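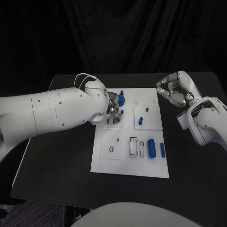
Peg board, left gripper over the small peg by the two slots. Hand staying out of it.

Jan 14, 2026

Rules day. Chalerm wants the handling sheet finished before the Birkus people come and I have put it off since before Christmas, so: sat down with tea and did it. Most of it. Writing this quick before the bus.

What we agreed. One arm moves over the board at a time. The other one holds still, and clear of the plates, till the first is back up. Sounds obvious, took us most of the morning to word. Chalerm had "parked", I had "idle", Bolliretti's old sheet says "resting" and means something else by it. We went with "held". Held = powered, not moving, no new command. Fine.

Speed cap over the board: 200 mm a second, down from 300. I argued for keeping 300 on the way across and only slowing for the drop. Lost that one. Chalerm's point was that two speeds means two things to check and people will check one. Can't really disagree, though the runs will drag.

Loose parts. Cylinders may lie on their sides at the start, gear may stand anywhere on the board, but write down where BEFORE the run. Not after. I've been guilty of this, my notes from last week are rubbish, half of them say "as before". As before what.

Nobody reaches in to straighten a peg unless both arms are held and they've said so out loud. Said out loud felt silly at first. Did it all afternoon and stopped feeling silly by three ish.

Still stuck on cables. The loop over the left wrist needs a line of its own, something like look at it at the start of each session and again at lunch. Thongdee do theirs by hours, every 2250 and a proper strip down at 3000, but that's a factory floor and we do nothing like those hours. Left it blank with a question mark. Chalerm will moan.

Also who signs. Person at the keyboard or person at the table? I say table. The Bornosmont sheet has both sign, which means niether reads it.

Printed two copies, one has the old speed on it, must bin that tomorow. Ring Birkus re parking. Buy tape.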